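Acta de la reunión de preparación de la jornada de puertas abiertas
Dendport, 19 de enero de 2026

Asistentes: equipo de demostraciones de Mirby, dos representantes de Jaletent y la responsable de visitas del centro.

1. Acta anterior
Se aprueba sin cambios la de noviembre.

2. Visita de los colegios
Hay 268 alumnos inscritos. Se harán grupos de 40 como máximo, con turnos de 48 minutos. Jaletent pide que el último turno acabe antes del cierre del aparcamiento. Queda pendiente confirmar el autobús.

3. Demostración del brazo Su
Se repasa el puesto de la cocina de juguete. El brazo trabajará con la tabla de cortar blanca, la caja de madera con cajón y las piezas pequeñas, entre ellas la que parece un sushi de rayas y el cuenco gris azulado con dos asas. Se acuerda mantener la superficie negra. Jaletent señala que el bloque verde oscuro apenas se distingue sobre ella y propone añadir luz por la derecha.

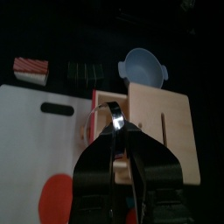 4. Seguridad y público
El público quedará detrás de la cinta. Los alumnos no tocarán las piezas mientras el brazo esté en marcha. Mirby pondrá una persona junto a la parada de emergencia en todos los turnos.

5. Gastos
Se aprueban 400 euros para carteles y una lámpara de mesa. Las facturas se envían a Mirby.

6. Ruegos y preguntas
Se pregunta si habrá demostración para las familias por la tarde. Se verá en la próxima reunión, sin fecha todavía.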